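A dropped object is a failure, and we should log it as one

In August the arm at our sorting bench let go of a can halfway between the basket and the box. It fell on the table, rolled off and stopped under a chair. The software recorded the attempt as complete. The arm had gone where it was told, opened when it was told and come home on time.

I think that entry was wrong, and I think the way most small labs write these entries is wrong too.

Our bench ran 1248 picks that month. The Coment logger marked 40 of them as faults, all of them stops: a joint limit, a lost connection, a motor that ran hot. Then Thu Lò sat down on a Saturday and watched the recordings. She found 297 attempts in which the object slipped, fell or never left the basket. None of those were in the fault count.
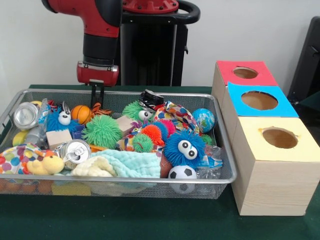 The sorting bench, with the gripper over the wire basket and the three boxes to the right.

My colleague Phong Lã takes the other side. A fault, he says, is when the machine does something it was not commanded to do. A spiky ball squirming out of the fingers is a hard grasp, and calling it a fault makes the log useless to the person who has to fix the motors. He has a point. Nobody wants to dig through hundreds of slips to find one bad cable.

But the answer to that is a second column. The Verirari software we use has room for one, and it took Thu less than an hour to set up. Attempts now end as "stopped", "dropped" or "placed", and a person checks a share of them against the video.

The reason I care is what comes next. The same controller is meant to go on a larger arm, one that will lift parts weighing over 40 pounds. A soft ball on the floor costs us a few seconds. A steel part on the floor can break a foot – and if the log says "complete", the next shift starts up as usual.

Phong still wants the two numbers reported on separate pages. I would put them on the same line.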